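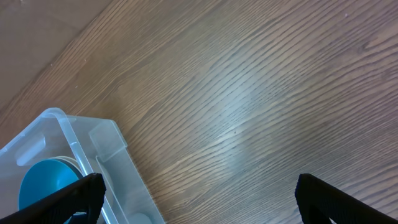 Ticket 3175
Subject: Gustent clear bin, cloudy walls and white marks left on timber
Opened by: Jurgita Rätsep
Handled by: Tarmo Strazds, Trurbridge Housewares support
Status: Open

Jurgita Rätsep wrote:
I bought the Gustent bin to hold the kids' cups and a bowl, so they could get at them without climbing up to the cupboard. The label says "stays crystal clear". Mine went cloudy within a few weeks. I also get a whitish smear on the timber wherever the bin has sat for more than a day or so. It wipes off with a damp cloth and comes back. I don't believe this is normal and I'd like to know what's coming out of the plastic.

Tarmo Strazds replied:
Thanks for getting in touch, Jurgita. Cloudiness is nearly always detergent film. Please wash the bin in warm water with a little white vinegar, rinse and air dry. The marks on the timber will be the same residue. Let us know how you go.

Jurgita Rätsep wrote:
I'd be more convinced by the detergent theory if I'd used any. The bin had been wiped out with a wet cloth and that was it. But fine, I did the vinegar wash. Afterwards I looked at it in three spots, because every spot gives me a different answer. On the floor near the window it looks milky. On the table it looks clear and I can see the grain straight through it. In the pantry I can't tell.

So either the plastic changes its mind or the light is doing half of it. I'm prepared to give you the light. I'm not giving you the smear.

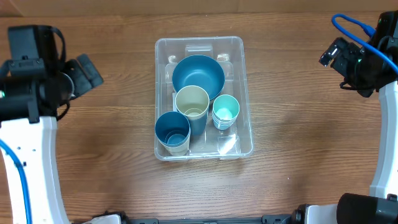 Loaded up, the bin carries a bowl and the nested cups, and they are not heavy. I mention it because the care sheet blames "overloading" for nearly everything, including scuffs underneath. If a few stacks of kids' cups counts as overloading then the thing isn't a storage bin.

Tarmo Strazds replied:
Appreciate the detail. Could you check two things for us?
1. Is there a batch number under the base?
2. What finish is on the timber, and has it been polished or oiled lately?
Some floor polishes soften slightly under plastic and can leave a bloom.

Jurgita Rätsep wrote:
1. 93, with a letter after it that I can't make out.
2. The floor was done in July by the previous owners, so your guess is as good as mine. I have used Stekberg timber polish on the table. Not on the floor.

If polish was the cause I'd expect the table to be worse than the floor. It's the other way round. The floor marks come up after a night and the table ones take days.

Tarmo Strazds replied:
That is useful. We suggest a simple test. Dry the base fully, stand the bin on a folded tea towel overnight, then put it straight on the floor the next night. If the towel night leaves nothing, moisture trapped under the rim of the base is likely. We also sell a set of Jankauskaitė felt pads that fit this bin.

Jurgita Rätsep wrote:
I did wonder when the felt pads would turn up.

Results, for what they're worth:
Night one, tea towel, bin empty: no mark.
Night two, bare floor, bin empty and dried by hand: faint mark at one corner.
Night three, bare floor, bin empty, left in the sun on the clothes rack all afternoon first: no mark.
Night four, same as night three but with the cups and bowl back in: no mark.

So it probably is water, sitting in some groove underneath where a cloth doesn't reach. That also does away with the overloading idea. I'd still call it a design fault. A bin sold for kitchens is going to get washed, and there's nothing on the label about standing it in the sun for an afternoon first.

As for the haze, the vinegar made no difference I could see. I held the bin up beside an old ice cream tub and the tub was clearer.

Tarmo Strazds replied, 21st April:
Glad the marks are sorted. I've passed the groove comment to the product team. On the haze, we can offer 50 per cent off a replacement from a newer batch.

Jurgita Rätsep wrote:
Half price on a second one of the thing I'm complaining about. Before I say yes, what changed in the newer batch? If the answer is the label, I'll keep this one. Please don't close the ticket until someone has answered that.

Internal note (TS): asked supplier re batch changes, no reply yet. Leave open.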